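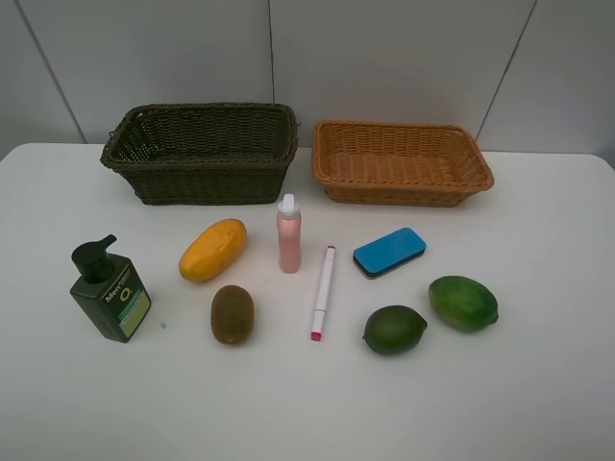

Minutes of the meeting on the open day
27 October 2018, meeting room of Esach, second floor

Present: the workshop group, the visitor group, one guest from Pliltell. Miettinen sent apologies.

1. Minutes of the last meeting
Approved with one correction. The cable order was placed in May, and it was paid by Predden and not by us.

2. Visitors
The door list shows 56 names. This is less than we hoped, but the families stayed long. The first group came early and had to wait in the corridor. It was agreed that the door opens 15 minutes before the first demonstration next time.

3. Sorting demonstration
The task was the same as in the plan: fruit goes to one basket and household things go to the other. The set on the white table had a papaya, a kiwi, two green fruits, a pump bottle, a pink spray bottle, a marker and a whiteboard eraser. The visitors liked to guess which object the robot takes next.
The workshop group reported over 100 picks during the day. The kiwi was no problem. The marker was difficult – it rolled when the fingers touched it – and 2 times the run had to be stopped by hand. The guest from Pliltell asked if the baskets can be fixed to the table. The group will try tape under the bottom first.
There was a discussion about real or plastic fruit. Real fruit is nicer to show, but it gets soft after many picks. No decision.

4. Safety
The line on the floor was respected by most visitors. Small children went over it. A low rope will be borrowed from Miettinen. The stop button needs a bigger sign, also in large letters for people who stand far away.

5. Comment cards
53 cards were returned. Many people wrote that the robot is slower than they expected. Several asked for a chance to place the objects by themselves. The visitor group will write a short proposal for this.

6. Costs
Predden pays for the printing. The bill for coffee has not come yet.

7. Other matters
The key to the storage room is still missing. Please look in your coat pockets.

Next meeting: the date will be sent by e-mail when Pliltell has answered.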